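Seasonal Moisture Movement in Solid Wood Table Tops: Measurement and Comparison with Published Coefficients

Wood Science Laboratory, Term Project Report. Submitted Jan 5, 2022

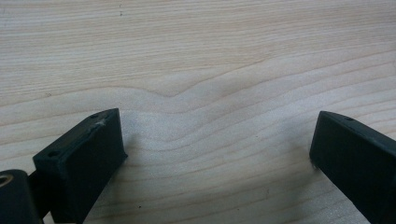 Grain on a light-colored wooden surface. Photo: project group, Irnthorpe

1. Introduction

Wood takes up and gives off water until it is in balance with the air around it. Below the fiber saturation point, each change in moisture content is matched by a change in size. The change is small along the grain and much larger across it, and it differs again between the radial and tangential directions. For a table top glued up from flat-sawn boards, the width is the dimension that matters, and the fixings below the top have to allow for it.

Handbooks give dimensional change coefficients that let a designer estimate this movement. The values are species averages for clear, straight-grained material. This project compared estimates made from such values with measurements on finished tops that had been in normal use in a heated building. A second aim was to find out whether a film finish applied to both faces reduced the total seasonal movement or only delayed it.

2. Background

The usual estimate for change in width is

change = W x C x (M2 – M1)

where W is the starting width, C is the coefficient for the species and cut, and M1 and M2 are the starting and ending moisture contents in percent. The formula is linear and is normally used between 6 and 14 percent, a range that covers most indoor conditions in this climate. Above it the error grows as the wood nears fiber saturation.

Flat-sawn boards move mainly according to the tangential coefficient, quarter-sawn boards according to the radial one. Most real boards fall in between. A board sawn from near the center of the log can be almost quarter-sawn at its edges and flat-sawn in the middle, so a single coefficient is already an approximation. Local grain deviation adds to this. Where the fibers curve around a knot, or around one that lies below the surface, part of the longitudinal direction is turned out of line with the board and the cross-grain movement is no longer even.

3. Materials

All the tops came from the furniture store at the Flimthorpe building. Two designs were available. The Clemora top is made of edge-glued ash and has a lacquer finish on both faces. The Liang top is made of edge-glued maple, with oil on the upper face and nothing on the lower one. Both have end grain exposed on the two short sides.

Twenty tops were checked for suitability. Six were rejected for open glue lines, missing fixings or earlier repairs, which left 14 for measurement, seven of each design. All had slotted steel brackets. These were loosened by a quarter turn before the first reading so that the tops could slide.

Nominal width was 600 mm. Nominal thickness was 22 mm for the Clemora tops and 25 mm for the Liang tops. Species were taken from the supplier's sheet and were not checked under a microscope.

4. Method

Width was measured at three stations on each top: at the middle and 100 mm in from each end. Brass pins were set into the edges at each station to give a repeatable contact point. Readings were taken with a 600 mm beam caliper fitted with extended jaws, with a resolution of 0.02 mm. The caliper was checked against a steel reference bar before and after each session, and the bar was kept in the same room overnight so that both were at the same temperature.

Moisture content was read with a two-pin resistance meter on the lower face, away from any bracket. Readings were corrected for species and temperature using the tables supplied with the meter. Air temperature and relative humidity were logged once an hour.

Measurements began in May and ended in December. The full set came to 296 width readings. Two of these were dropped because a pin had worked loose, and the pin was reset and measured from a new zero.

5. Results

Mean moisture content rose from 7.4 percent at the start to 10.1 percent at the late summer peak, then fell to 6.8 percent in December, when the heating had been on for several weeks.

For the Liang tops, the mean change in width between the peak and the December reading was 4.1 mm. For the Clemora tops it was 3.6 mm. The calculated values were 7.0 mm and 5.4 mm respectively, using tangential coefficients of 0.00353 and 0.00274 and the mean moisture change of 3.3 percentage points for both designs.

Both groups moved less than calculated. The Liang tops reached 59 percent of the estimate and the Clemora tops 67 percent. The spread within each group was larger than expected. One Liang top moved 5.3 mm and another only 3.0 mm, although the two had stood in the same room for the whole period.

The lacquered tops lagged behind the oiled ones. After the heating came on, the Liang tops began to shrink within the first week, while the Clemora tops showed no clear change until the third.

6. Discussion

The most likely cause of the shortfall is board orientation. End grain inspection showed that few of the boards were fully flat-sawn. Many had rings at 30 to 60 degrees to the face, for which a value between the radial and tangential coefficients should be used. Repeating the calculation with the mean of the two coefficients brought the estimates closer to the measured figures for both designs.

Grain deviation was visible on several tops, mostly as waves and nested arches on the upper face. No attempt was made to relate this to movement at a given station. Three stations per top are too few for that purpose, and the pins had been placed before the surfaces were inspected.

The lag in the lacquered group agrees with the view that a film finish slows moisture exchange. The results do not show that it lowers the total. The two groups differ in species and thickness as well as finish – a weakness in the design of the project – and the effects cannot be separated with these data.

The resistance meter was a further source of error. Readings below 7 percent are close to the lower limit of the instrument, and the December values should be treated with caution.

7. Conclusions

Handbook tangential coefficients overestimated the seasonal movement of both designs. For fixing slots this error is on the safe side. A slot allowance of 4 mm on each side of center would have been enough for every top measured.

Further work should use one species in one thickness, with finished and unfinished samples cut from the same boards, and should record ring angle for each board before assembly. Oven-dry samples should be used to check the meter at the low end of its range.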